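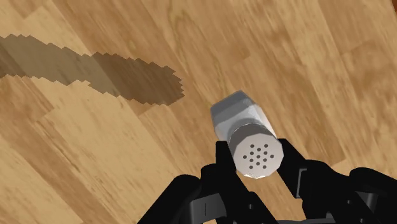
Handout 5: Simulated grasping, notes for the Ornora visit
October 5, 2023

Read before the visit. The demonstration runs in simulation only; the arm in the Urside bay stays powered down.

1. Task
The arm picks up a salt shaker with a two-finger gripper, lifts it clear of the floor and holds it at an angle. Each run starts from a new object pose. The operator will play up to 54 runs at normal speed, then repeat selected ones in slow motion.

2. Contact
A two-finger pinch resists sliding through friction at the pads. It resists rotation about the line between the pads poorly. If the grasp is at the cap end, the center of mass of the shaker lies well off that line and gravity produces a torque on the grasp. Point contacts cannot balance it; a patch contact can, up to a limit set by grip force and patch size.

3. Time step
The physics solver runs at 1000 steps per second. Images are rendered less often. Slip between two rendered images will not show on screen, so use the contact log.

4. Rendering
Shadows come from a shadow map of limited resolution. Stair-stepped shadow edges are a sampling effect and have no bearing on the contact results.

5. To hand in
Whitelaw problems 5 and 17. For problem 17, state the friction coefficient you assumed. The Tatow group submits one joint sheet.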